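Comparing two-finger grippers on a tabletop pair: quick how-to

Posted in: Bench notes / Drullcombe workshop

Wrote this up fast because Pacita Lumbao keeps asking how we run finger comparisons and I keep giving her half an answer. Assumes you already have both arms homed and talking to the controller. If not, go do that first.

What you need

Two arms on one rail, facing in. Wrist cameras. One fixed camera that sees the whole table. Two objects that are bad in different ways. We use a hard case with metal corners and a light blue box with rounded corners. One hard to get under, one easy to dent.

Step 1. Set the start pose

Bring both arms in until the gripper ends nearly meet over the front of the table. Save that as home. Every run starts there, both arms, no exceptions. Objects go behind, toward the back wall, clear of the wrists. 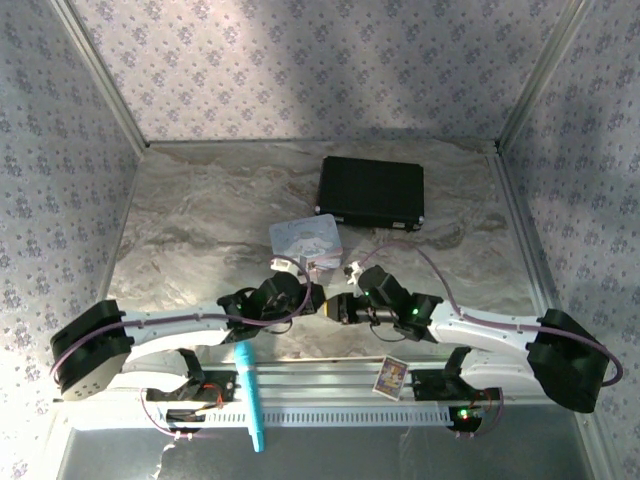

Start pose, fixed camera. Case at the rear, blue box in front of it.

Check your cables now. Give the wrist cable enough slack for a full wrist turn, then strap the rest down along the link. Too tight and it pulls the camera bracket. Too loose and it ends up in your pictures. Drive each wrist to both ends of its range by hand before you let the script near it.

Step 2. Approach the hard object

Slow speed. We cap at 6 on the Treltness controller, its own speed units, dont ask me what they convert to. Fingers wide open, come in low over the table and stop short of the corner. Don't close yet.

Look at the wrist view and ask where the fingers would land. Feet under an object are a nuisance. They leave a gap, and a tapered tip wants to go into that gap when you meant it to go on the side. Raise the approach until the tips clear the feet. 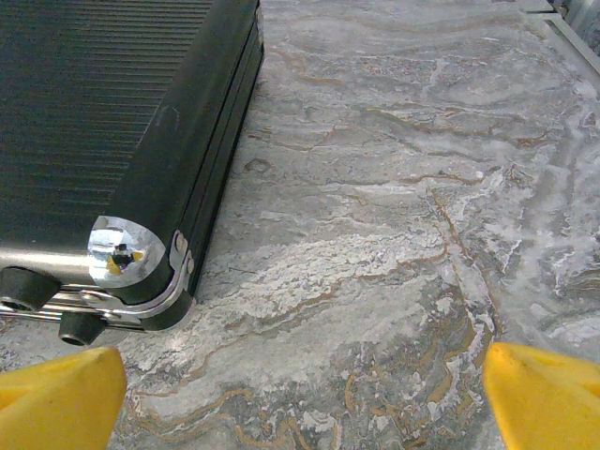

Wrist view near the case corner, fingers open.

Shiny metal is the other thing. Chrome throws your own gripper back at you, yellow and all, and if you're using any color-based finger tracking it can grab the reflection. Mask it or turn tracking off for this part. Lost most of a February morning to that one.

Write down the approach height. Then swap fingers and do it again at the same height, even if it looks wrong for the second set. Same height first, tuned height after. Otherwise you're comparing two setups and learning nothing about either.

Step 3. Approach the soft object

Same routine, printed box this time. Go in close. Closer than feels OK.

The wrist camera will go soft at this range. Consolacion Dimaculangan wanted to refocus for close work and we tried it, but then the far view was useless for finding the object in the first place. We left the focus alone. Big flat color areas with thick outlines still read fine, small print won't.

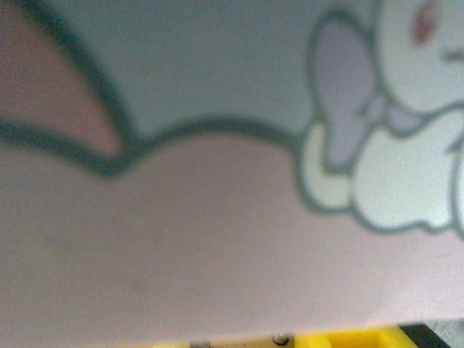
Very close to a printed surface. Blurry, still usable for lining up.

Use a thick outline as your reference line. Pick one, note where it crosses the view, and match it on each run. Way faster than measuring.

Step 4. Close, lift, log

Close at low force. Lift a little, hold, put down. Bump the force one notch and repeat till it holds or the box starts to give. Log the finger set, height, force, held or dropped, any marks on the object. I keep it in a plain text file, Amarasinghe set first then the Sellside set, same order evry time.

Step 5. Swap arms

Run the whole thing again with the other arm. Left and right never match perfectly. If one finger set only wins on one side, check the mount screws before you beleive it.

Back to home pose, power down, tape the log to the binder.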